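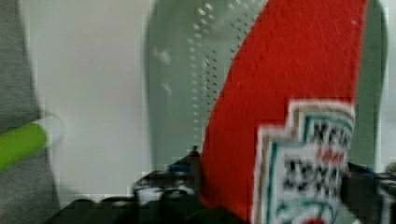
Johanna Mösli came to the workshop in Lerkside at seven in the evening, when the heating was already turned down. She kept her coat on. The arm had been her winter project for 2 years, if one can say so, because every spring she put it under a blanket and every October she took the blanket away again. Her uncle in Kokormont called it Ursu, after a dog he once had, and the name stayed. Tonight the red ketchup bottle leaned across the view of its little camera, so near that the white label did not fit in completely. She looked at the monitor and moved her chair closer.

"Slower," she told the arm, although it could not hear. She changed the closing speed from 300 to 62 and pressed the key.

The motor made its small complaining noise. In the next room somebody was sanding a canoe paddle, and the dust had a sweet smell which came under the door. Johanna thought about the letter from Bidivstead, still folded in her pocket. They offered her a position with a good salary and a laboratory, and they wanted her reply before the end of the month. The letter said nothing about bringing an arm. 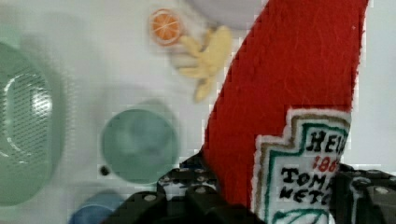

She had learned to be patient in her first job, in a bakery, where the dough did not care what time you wished to go home. With machines it was similar. You changed one number, you waited, you wrote it in the notebook. She had filled more than 25 pages since autumn, and most of them said only "no." Now the black letters of the label were leaning on her screen, and the bottle was between the two fingers, with the orange slice and the pale yellow bananas lying behind it on the white table. Johanna held the pencil above the page and did not write yet.

The sanding stopped. A man's voice asked through the door if she would like some tea.

"In a minute," she said. Then she took off her coat and hung it on the chair, with the letter inside.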